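Zunard Line – viaduct bearing and walkway inspection, Molia to Grollia
Night possession, April. Piers 1 to 50.

1. Bearings, piers 1–30: PASS. Grease seals intact. Pier 12 has light rust on the guide plate; recheck next cycle.
2. Expansion joints: PASS WITH COMMENT. Joint at pier 30 holds ballast fines. Clean out before summer.
3. Deck drains: FAIL. Outlet at pier 41 blocked. Work order 1281 raised.

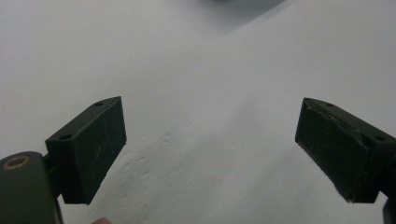

4. Walkway handrail: PASS. Panel 294 had two slack bolts – both retorqued on shift.
5. Emergency ladder, Takagi substation side: NOT CHECKED. Gate key not issued. Carry over.
6. Cable trough lids: PASS WITH COMMENT. Three lids cracked, still seated.

Speed limit of 30 stays in force past pier 41 until item 3 is closed.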